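Four Evenings in Romans Begin Thursday at Prutiswood Chapel

The fellowship at Prutiswood is opening its doors on Thursday evening for a new series of Bible studies, and everyone within driving distance is warmly invited, whether you have walked with the Lord since childhood or haven't opened a Bible since your grandmother handed you one. The series will run for four weeks and will stay entirely in the eighth chapter of Romans, a chapter that many of our older members know by heart and that many of our younger ones have told us they would like to know a good deal better.

The idea came out of the winter home meetings, which had been reading through Romans at an unhurried pace and came to a happy standstill at chapter eight. One group spent three whole evenings on the first verse alone, "There is therefore now no condemnation for those who are in Christ Jesus," and still went home talking about it in the driveway. When the groups from Skamen and Cenduslow said they had slowed down at the very same place, it seemed right to bring everybody together under one roof and read it aloud as one company of believers.

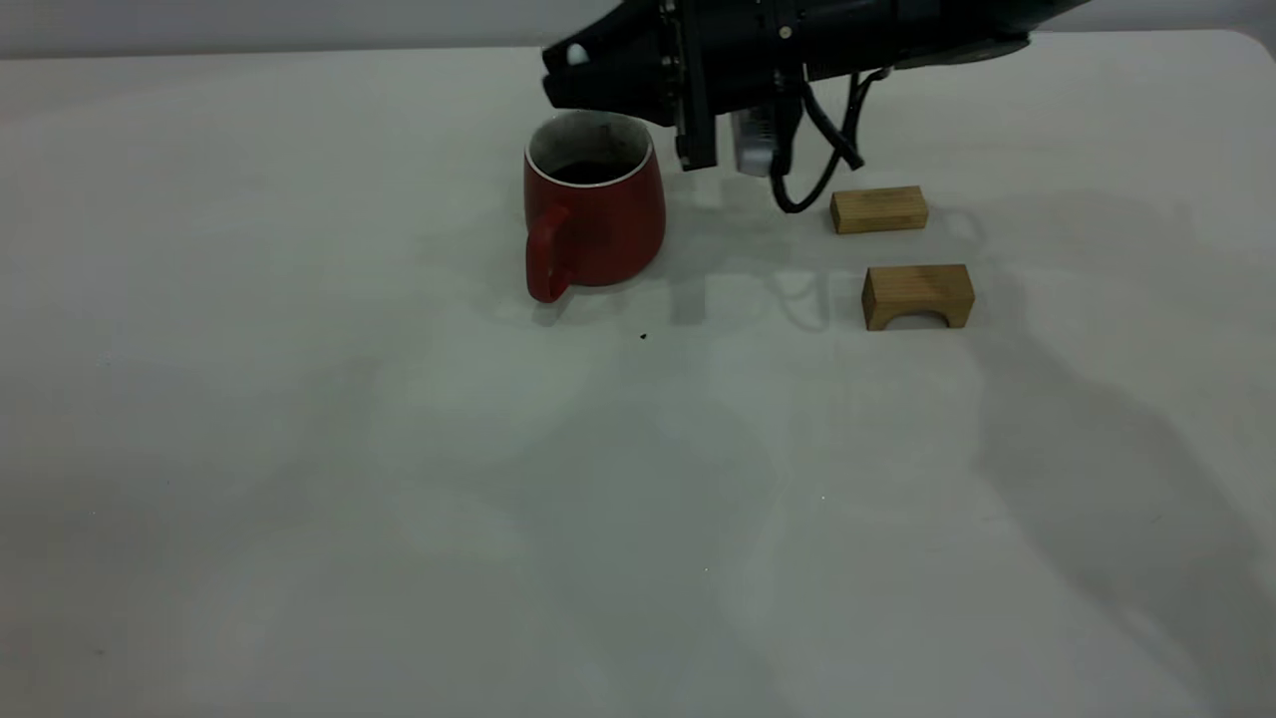

What the evenings will cover

The first evening takes up verses 1 through 11, on the Spirit of life and the mind set on the Spirit. The second goes on to verse 17, where Paul writes that we have received a spirit of sonship in which we cry, "Abba, Father!" The third evening is given to the groaning of creation and the help of the Spirit in our weakness, and it will likely be the quietest of the lot, with a longer time for prayer at the end. The last one closes with the great questions from verse 31 onward — "If God is for us, who can be against us?" — and with plenty of singing, as you would hope after a passage like that.

Each meeting opens at seven with a hymn and a short prayer, followed by the reading of the whole chapter from beginning to end. We do mean the whole chapter, every week. Those who were part of the home meetings found that hearing it straight through, in an ordinary speaking voice, brought out things they had missed in years of reading a few verses at a time, and they have been very persuasive in asking that we keep up the practice. After the reading there will be a message on the evening's portion, and then the chairs will be turned around so that people can talk with whoever is sitting near them. 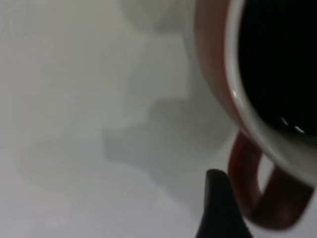
Please don't feel you need to have something clever to say. A number of the best moments this past winter came from people who simply read a verse again, slowly, and said that it had been a comfort to them that week. If you would sooner listen, you are every bit as welcome, and you'll be in good company, as half the back row at Prutiswood has been listening faithfully for longer than the building has had its present roof.

The message on each evening will return to one simple matter, which is how a person lives day by day in what Romans 8 describes. It is a fine thing to agree that nothing can separate us from the love of God. It is a further thing to remember it at a kitchen sink or in a hospital hallway, or on the kind of morning when the car won't start and the children can't find their shoes. Paul wrote to people with plain, crowded lives, and the series hopes to read him with that in mind. 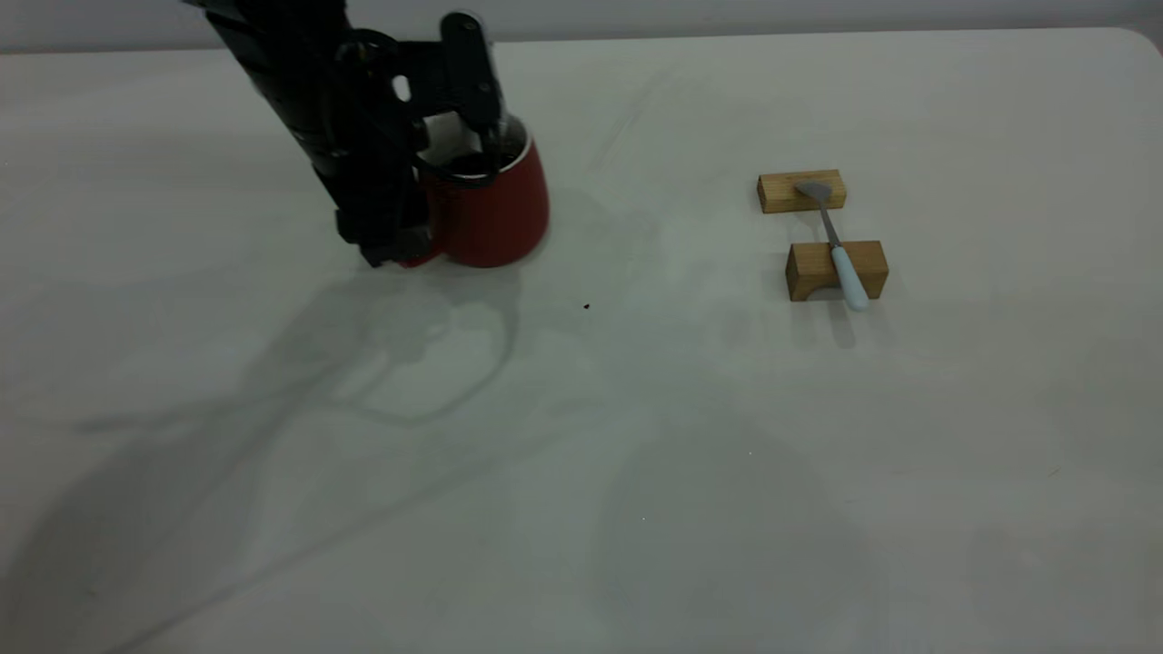 A robotic arm at a red mug on a white tabletop.

A study booklet has been prepared to go along with the evenings. It carries the full text of the chapter in large print, with wide margins for notes, and a short passage to read at home on each day between meetings. Those daily passages wander happily through the rest of Scripture: Psalm 139 is there, and Ezekiel 37 with its valley of dry bones, and several portions from the Gospel of John. The printing was done by Xue Press, and 400 copies have been delivered to the chapel, so there should be enough for everyone who comes and a few to carry home to a neighbor. There is no charge for the booklet or for the meetings.

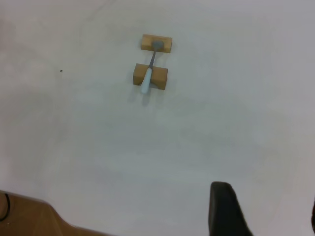
Two wooden blocks with a slender tool laid across them.

Families with small children should know that the nursery will be open on all of the evenings, and that older children are welcome to sit in with their parents. They will be learning verses 38 and 39 as the weeks go along and will recite them on the closing night — the little ones from Skamen have already made a start, we hear, and are doing very nicely with "principalities."

For those coming from Cenduslow, the van will leave from the meeting hall there at a quarter past six and return after the closing hymn. Anyone who would like a seat is asked to put a name on the sheet by the hall door. If you are coming on your own and would rather not drive home in the dark, say so on the same sheet and a ride will be found for you.

Tea and something sweet will be set out in the side room after each meeting, and nobody will hurry you off. Prayer requests may be placed in the basket near the entrance at any time, and they will be remembered at the early prayer meeting on the following morning. Doors open at half past six. Please bring your own Bible if you have one; there are extra copies in the pews for those who don't.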